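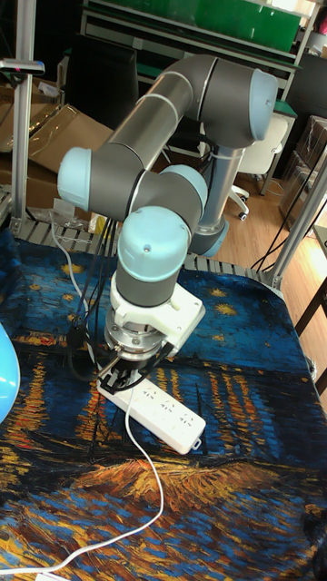 The power strip was the last thing left in the flat that belonged to both of them.

Tanko Adebisi had been over the list twice. The kettle was hers. The lamp was his, a present from his mother, and the good saucepan had gone to Ilinca by agreement, as had the blue chairs. But the power strip they had bought together, in the first week, from the shop on Jurton Road, because the flat had one socket in the front room and it was behind the door.

It was white and long, with a loop at one end so you could hang it on a nail. They had never hung it on a nail. It had lived on the table for the whole of the tenancy, lying at a slant, and they had eaten their meals on either side of it.

He rang her at lunchtime.

"Do you want the power strip?" he said.

"Which one?"

"There's only one. The white one."

She was quiet for a bit. He could hear a kettle at her end, his old enemy, the one that clicked off before it boiled.

"Does it still work?" she said.

"I haven't tried it today."

"Well, you have it, then. I've got sockets here. They put them everywhere, in these new places."

Her new place was at Gullodside, up the hill past the bus garage. He had carried two boxes up there for her and she had given him tea in a mug he didn't know. The window looked over the reservoir. He had said it was nice, and it was.

"It was 13 pounds," he said. "I could give you half."

"Tanko."

"I'm only saying."

"Keep it. What are you doing about the cloth?"

He had forgotten the cloth. He told her he would ring her back. 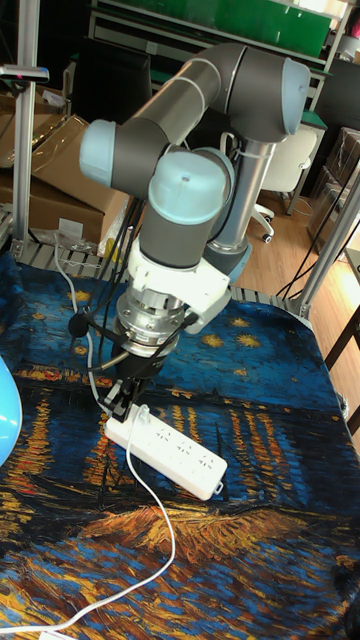 The cloth was the Van Gogh one, the stars over the river. It was Ilinca's aunt, Mrs Bălan, who had given it to them, and it had come in the post folded so small that the creases took a month to drop out. Neither of them had liked it at first. It seemed a lot to look at over breakfast. Then one winter the heating failed for nine days and they sat at the table in their coats with the fan heater going, and Ilinca told him which of the lights on the water went with which lamp on the shore. She had it all worked out. He had never been able to eat off a plain table since.

The cord of the power strip ran across the bottom corner, over the orange and brown part. If he moved one he would have to move the other. He stood there with his hand on the back of the chair and thought about that for longer than it needed.

Then he rang her.

"The cloth's from your side," he said. "You should have it."

"My table's round. It would hang down at the corners and look daft."

"She'd want you to have it, though."

"She'd want somebody to use it. Have you got a table, where you're going?"

"There's one in the kitchen. I haven't measured it."

"Measure it," Ilinca said, "and if it fits, keep the cloth, and if it doesn't, bring it up here and I'll put it over the sofa. I'm not having it in a drawer."

He said all right. There was a pause, and he thought she would hang up, but she asked if he had eaten, and he said he had, and she asked what, and he had to make something up.
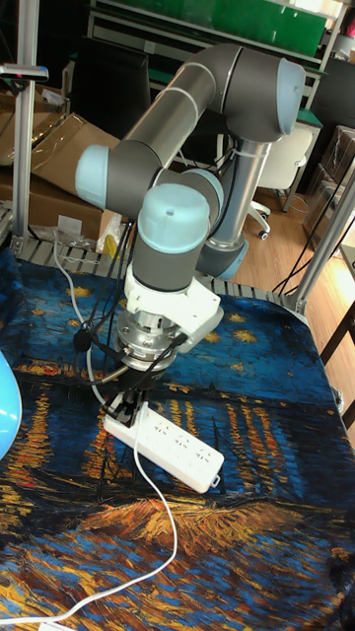 3 min read

The new kitchen was on the second floor of a house in Uvorine Street. The agent let him in and waited on the landing with his phone. Tanko got out the tape and measured the table, then measured it the other way. He wrote both numbers on the back of his hand.

There were four sockets along the wall, a proper row of them, with switches. He wouldn't need the strip at all.

"Everything all right?" the agent called.

"Fine," Tanko said. "Is there a nail anywhere? Or could I put one in?"

The agent said one nail would be fine, so long as it was small.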